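Small Rental Room Check – Walk-Through List with Comments

Property: Bridley, ground floor bedroom
Checked by: Lucimara Arruda
Date: January 24, 2021

I use the same list for every furnished room we let. Mark each line OK, FIX or N/A and write the comment right away. Comments below are from the Bridley walk-through.

1. Smoke alarm
Test button pressed, alarm sounds. OK. Replace the battery in May with the others in the building.

2. Door and lock
Door opens fully. Latch sticks when pulled shut from the hall. FIX – strike plate needs to come out a little.

3. Window
Opens, closes and locks from inside. One screw missing on the left hinge. FIX.

4. Tall furniture
Anything higher than a person's waist gets a wall strap. Push gently at the top and see if it rocks. Heavy things go on the bottom shelves.
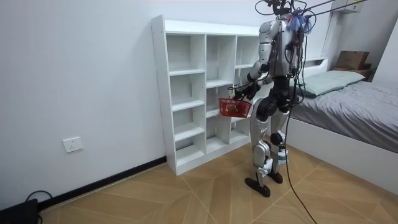 Comment: strap was on but loose at the wall end. Tightened, then pushed again. OK. If a tenant moves a unit, the strap has to move with it, and the old hole gets filled.

5. Outlets and cords
All outlets tested with the plug-in tester. One reads open ground, the one by the door. FIX – Hedegaard is booked to do it. No extension cords under rugs or through doorways.

6. Floor
Walk every part of the room in socks. You will feel a raised edge before you see it. One lifted edge near the closet, glued back down. OK for now, look again next time.

7. Storage
Shelves should sit flat and hold without bowing. Small items go in baskets or bins so they don't roll out. Nothing made of glass above shoulder height.

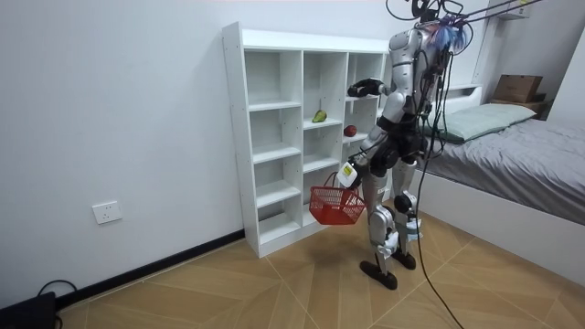
Cleaning products are kept in the hall closet, top shelf, lid on. I moved one bottle of drain cleaner there from the bathroom. OK.

8. Heater
Clear space of 30 inches on all open sides. Thermostat clicks on and off. Front cover had dust inside, vacuumed. OK.

9. Ceiling and walls
Old water mark above the window, dry with the moisture meter. Þröstur Ingvarsson had the roof flashing redone for $1,036 and I see no new staining. OK.

10. Way out
Path from bed to door clear, 64 inches at the widest point and never less than the door itself. OK.

Left open: items 2, 3 and 5. The room is not let until item 5 is signed off.

Shared 30 times | 3 comments

Védís Thoroddsen
Do you strap the low units too? Mine are only knee high but my son climbs everything.

Lucimara Arruda
With kids in the house, yes. Same strap, it takes a few minutes.

Þröstur Nørgaard
Item 5 caught one in my place. Two of the bedroom outlets had no ground at all – thanks for the list.

Contact | Copyright Narnell Room Lettings | Back to top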